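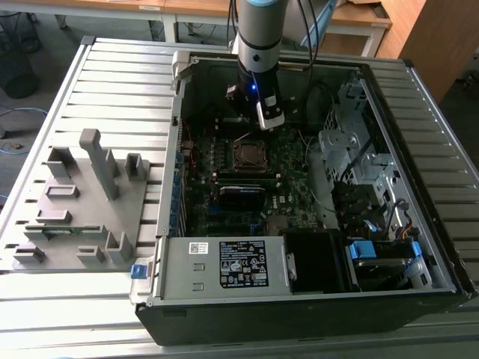 I have a soft spot for office computers. I mean the plain tower that sat under somebody's desk in a dental billing department for six years and never got a thank-you. My first one cost me 100 dollars at a surplus sale in Fekcombe, came with a keyboard I still refuse to touch, and taught me more than any shiny new machine ever has.

If you've never opened one up, do it this weekend! Unplug it, press the power button once to drain whatever's left, lay it on its side and get the panel off. What you'll find is a funny little city. There's the green board in the middle with the processor clamped down in its socket, a metal cage for the drives, the big gray lump of the power supply, and a spill of colored cable that looks like somebody lost an argument with it.

And then there's the blue. I love the blue. On a lot of Dells the bits you're meant to grab are blue plastic (latches, drive handles, that sort of thing), so even a nervous beginner can see where to put a thumb. I once pulled a drive out of a case with one hand while eating a sandwich with the other. I don't recommend it, crumbs are not your friend in there, but it can be done.

Memory is where I'd start. You spread the clips at the ends of the slot, the stick pops up, and you lift it straight out by the edges. Putting one back takes more push than feels polite. The first time I did it I was sure I'd cracked the board, and I stood there in my kitchen with my heart going like mad until the thing booted.

Find somewhere to put the parts before you pull them, too. I used to line mine up on a dish towel and then, of course, somebody needed the dish towel. These days I like a holder with slots in it, and if you know a person with a 3D printer you can have one made to suit whatever you take apart most. Boards rest in their own places, screws go in a jar lid, and I stop finding things in my slippers.

The repair club I go to, Vorkamine, meets above a carpet store at seven in the evening and keeps a running tally on the wall. It stood at 3,206 machines when I was there in May, and most of them were towers like these. A school in Arnon took 175 last year. The members wiped the drives, doubled the memory and sent them off with a spare power cord each, and I got to carry boxes down two flights of stairs, which my knees remember.

Would I spend 430 dollars on a new mini PC the size of a paperback? I was tempted this spring, I'll admit it. Then I looked up how to get inside the one I wanted and found the memory was soldered down. So I went back to Fekcombe and bought another old tower, and this one didn't even come with a keyboard.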